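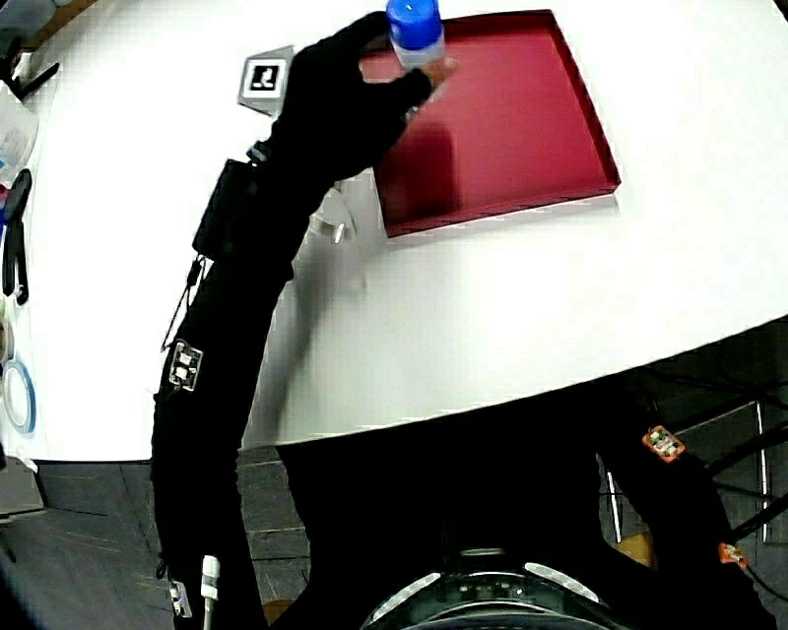
3.2 착용형 장비를 이용한 시연 수집

로봇에게 집기와 놓기를 가르치는 가장 즐거운 방법은 역시 사람이 직접 해 보이는 것이다. 본 연구의 시연은 모두 Kovel 수집 환경에서 이루어졌다. 시연자는 양팔에 센서 모듈을 부착한 검은색 긴소매 옷을 입고 흰 작업대 앞에 선다. 팔의 자세는 소매 위의 모듈에서, 물체와 트레이의 위치는 작업대를 내려다보는 고정 카메라에서 얻는다. 두 신호는 같은 시계를 기준으로 기록되며, 초기 시험에서 우리를 가장 괴롭혔던 시간 어긋남은 3월에 동기화 모듈을 교체하면서 크게 줄었다.

과제는 Flavent 과제 목록에서 고른 아홉 가지로, 모두 작은 용기를 얕은 트레이에 넣거나 꺼내는 동작을 포함한다. 그림 3은 그중 병 과제를 다루는 모습으로, 장갑 낀 손이 파란 뚜껑의 작은 투명 병을 붉은 트레이 위에 세워 들고 있다. 병 과제는 보기보다 훨씬 흥미롭다! 손가락이 몸통을 감싸면 카메라에는 병의 일부만 남고, 정책은 뚜껑과 손목의 자세만으로 병의 기울기를 짐작해야 하는 순간이 생긴다. 바로 이런 구간에서 팔에 부착한 센서의 가치가 뚜렷하게 드러났다.

좌표계를 맞추는 데에는 검은 사각 무늬가 인쇄된 마커 블록을 사용하였다. 블록은 작업대 위에 두고 매 시연의 첫 구간에서 검출하며, 손에 가려 검출에 실패하면 직전의 유효한 추정값을 유지한다. 트레이는 고정하지 않았다. 위치와 각도를 조금씩 바꾸어 가며 시연하도록 하였는데, 덕분에 학습된 정책이 절대 좌표를 외우는 현상이 눈에 띄게 완화되었다. 작업대 가장자리의 공구와 테이프 같은 물건도 치우지 않고 배경의 일부로 남겨 두었다.

한 번의 시연은 손이 기준 위치를 떠날 때 시작되고 다시 돌아올 때 끝난다. 이렇게 모은 시연은 약 3,000건이며, 그중 90%를 학습에, 나머지를 검증에 사용하였다. 물체를 떨어뜨린 시연은 별도로 표시해 보관하고 모방 학습의 손실 계산에서는 제외하였다. 다만 떨어뜨린 직후 다시 집어 올리는 동작에는 회복 전략에 관한 정보가 매우 풍부하여, 4.3절에서 이를 따로 활용한다.

사람의 팔 움직임을 로봇으로 옮기는 과정에는 Dusberg 재지정 기법을 적용하였다. 사람과 로봇은 팔 길이와 관절 구성이 다르므로 관절각을 그대로 복사할 수 없고, 손목의 위치와 방향을 우선 맞춘 뒤 남는 자유도에서 팔꿈치의 높이를 조정한다. 손가락의 여닫힘은 영상에서 추정해 그리퍼의 개폐 명령으로 변환하였다. 변환된 궤적을 로봇에서 처음 재생했을 때, 시연자 특유의 부드러운 접근 곡선이 그대로 살아 있는 것을 보고 연구진 모두가 무척 반가워하였다.

비교를 위해 같은 과제를 Abugri 원격 조종 장치로도 수집하였다. 원격 조종은 로봇의 관절 한계를 처음부터 지킨다는 분명한 장점이 있어 재지정 오차가 발생하지 않는다. 반면 병을 쥐는 힘을 손끝으로 느낄 수 없어 조종자가 접근 속도를 늦추는 경향이 강했다. 우리는 두 방식이 서로를 훌륭하게 보완한다고 본다. 실제로 착용형 시연으로 사전 학습한 정책에 과제마다 원격 조종 시연을 다섯 건씩만 더해도 트레이 벽에 부딪히는 실패가 줄어들었다. 과제별 결과와 통계 처리 방법은 4.1절에 제시한다.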